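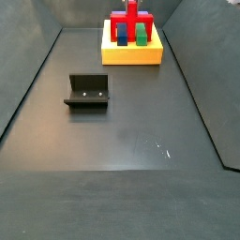 Chapter 6
What a Price Tells You, and What It Doesn't

Sooner or later every introductory course in consumer economics gets to the claim that prices carry information. A high price is supposed to tell the buyer that a thing is scarce, or costly to make, or better than the thing next to it on the shelf. The claim is old and partly true, and it is repeated with a confidence it hasn't earned. In this chapter we take it apart and see how much is left.

Start with a case that will come up several times. The town of Drandham has two stores that sell kitchen scales. One of them stocks a scale made by Grudeo at 80 dollars. The other stocks a plainer one under the name Hendia at 12 dollars. Both weigh flour. Ask shoppers which is more accurate and most will pick the Grudeo without touching either one. Ask them why, and they will say that it costs more.

Notice what has happened in that answer. The shopper was asked about accuracy and gave a fact about price. Somewhere between the two sits an assumption: that a maker who charges more must be spending more, and spending it on the part of the product that matters to the buyer. Each half of that assumption can fail. The maker may be spending no more than its rival and keeping the difference. Or it may be spending a good deal more, on packaging, on shelf position, on a glass top that looks nice and has no effect on the reading.

The usual defense is that such a maker can't last. Buyers will compare, word will get around, and the overpriced scale will sit in the store until it is marked down. This is a fair argument for goods that people buy often and can judge quickly. Bread is one. If a bakery raises its price and the bread is no better, customers know by the next morning. A kitchen scale is bought once in many years, and very few owners ever test one against a known weight. The correction that is supposed to arrive may never arrive at all.

We will call goods of the first kind "inspection goods" and goods of the second kind "trust goods." Other books use other terms, and some divide the field more finely. The finer divisions look tidy on a chart but are hard to apply to a real purchase, and we won't use them. Keep in mind too that the line moves. A used car is a trust good for most people and close to an inspection good for a mechanic.

What about reviews? It is often said that online ratings have turned trust goods into inspection goods, and that price has lost its old job as a result. We doubt it. A rating written a week after delivery tells you that the box arrived and the thing switched on. It rarely tells you how the product holds up in its sixth year - and reviewers, like everyone else, can see the price. A person who has paid 80 dollars has a reason to feel it was money well spent. Section 6.3 looks at how far this might bend the scores.

None of this means that prices are noise. When the one road into Drandham floods and the price of lettuce doubles, the price is telling the truth about lettuce. The same goes for plumbers during a hard freeze. Prices do well at reporting sudden changes in supply. They are much weaker as a guide to quality, and a student who leaves this chapter able to keep those two jobs apart will have learned most of what we have to teach.

A warning about the data. Section 6.4 uses a shopping exercise in which 200 adults in Drandham and nearby Carnegie were asked to rank household goods by quality, first with the prices hidden and then with the prices shown. The results fit our argument rather well, and for that reason you should read them with care. The group was small, the people in it knew they were being watched, and ranking a toaster on paper is a different act from paying for one.

Before you begin

Write down the last thing you bought that cost more than you had planned to spend. Next to it, write what you believed the extra money was buying. Keep the page. You will need it for the exercise at the end of Section 6.2, and the exercise doesn't work if you fill it in afterward.

Terms introduced in this chapter: inspection good, trust good, price signal, markup, hidden-price ranking.

6.1 Where the Idea Came From

The belief that you get what you pay for is much older than any formal theory of it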